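Forum > Greifer und Werkzeuge > Pledier > Handkamera einrichten

Neue Fingerspitzen am Pledier, Handkamera passt nicht mehr zur Simulation

Jaqueline Camacho

Hallo zusammen, wir haben eine kleine Zelle mit einem Arm von Uler, Parallelgreifer von Pledier und Handkamera, Blick schräg nach unten auf den Tisch. Aufgabe ist Umsetzen von Kleinteilen, also Becher, Klötze und solche Sachen. Nach 2967 Zyklen waren die Gummispitzen durch und ich habe beide Finger komplett getauscht. Seitdem greift er daneben, immer nach derselben Seite, bei kleinen Klötzen deutlich, bei Bechern fällt es kaum auf.

Der Support von Pledier sagt, ich soll die Zelle in Shokri neu aufsetzen, dort virtuell kalibrieren und die Werte auf die Steuerung übertragen, danach sei alles wieder gut. Mir leuchtet das nicht ein. Die Simulation weiß doch gar nicht, wie ich die Finger angeschraubt habe? Die Kamera habe ich beim Tausch nicht angefasst, behaupte ich jedenfalls. Firmware ist vom April 2018. Hat das jemand so gemacht und hinterher nachgemessen?

Thirumalai Kandasamy

Dein Misstrauen ist berechtigt. Virtuell kalibrieren heißt bei Shokri: Du bekommst die Werte aus dem CAD-Modell zurück, schön gerundet. Wenn der Halter der Kamera ein bisschen verdreht sitzt, steht davon im Modell nichts.

Brauchbar ist die Simulation trotzdem, und zwar als Soll-Ansicht. Becher und Klotz auf den virtuellen Tisch, Greifer weit auf, Handkamera rendern. Dann dieselbe Stellung am echten Arm anfahren und die Fingerspitzen in beiden Bildern vergleichen. Nimm die Spitzen und die Innenkanten der Finger. Die Schatten würde ich ignorieren, in der Halle ist das Licht sowieso anders. So eine Ansicht aus der Simulation reicht dafür:

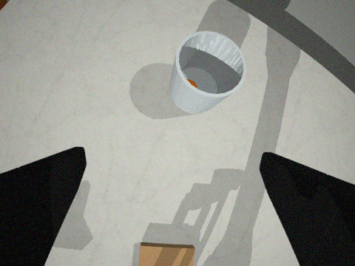
Heriberto Bermúdez hat mir dazu einmal geschrieben, er glaube keinem Vergleich, bei dem der Greifer vorher nicht neu referenziert wurde. Nach einem Fingertausch stimme der Nullpunkt der Öffnungsweite nie, egal was im Handbuch stehe, und wer das überspringe, suche den Fehler hinterher wochenlang in der Kamera. Ich fand das damals übertrieben. Inzwischen mache ich es auch so.

Reihenfolge also:

Finger lösen, Auflageflächen sauber machen (alter Kleber!), über Kreuz anziehen.
Greifer ganz schließen, referenzieren, dann erst öffnen.
Stellung anfahren, Kamerabild speichern, mit der gerenderten Ansicht vergleichen.
Wenn nur ein Finger abweicht, ist es der Finger. Wenn beide in dieselbe Richtung wandern, ist es die Kamera oder ihr Halter.
Erst danach die Hand-Auge-Kalibrierung, mit echter Tafel am echten Tisch.

Dass Pledier die Tafel im Support gar nicht erwähnt, wundert mich nicht. Die wollen Shokri-Lizenzen loswerden, ist zumindest mein Eindruck.

Abrehet Ayele

Bei uns hat die Variante vom Support funktioniert. Einfach Werte übertragen und fertig. Würde ich erst mal probieren, bevor man alles zerlegt.

Pascual Paredes

»Hat funktioniert« sagt ohne Messung wenig. Wir hatten das im Juli auch so übernommen und waren zufrieden, solange nur Becher auf dem Tisch standen. Die sind gutmütig, da rutscht der Finger eben ein Stück an der Wand entlang. Beim ersten schmalen Klotz war es vorbei.

Die Ursache war am Ende banal: Die Ersatzfinger gibt es in zwei Ausführungen, die sich nur in der Tiefe der Zentrierung unterscheiden, und wir hatten je einen davon montiert. Auf der Tüte stand dieselbe Bestellnummer. Also bitte beide Finger ausbauen und nebeneinander auf eine Platte legen, bevor du irgendetwas kalibrierst. Die Finger aus der falschen Tüte haben bei uns übrigens nur 1863 Zyklen gehalten, ob das damit zusammenhängt, kann ich nicht belegen.

Und die sechs Schrauben am Kamerahalter markieren, mit Lackstift. Dann musst du beim nächsten Mal nicht mehr behaupten, dass du sie nicht angefasst hast.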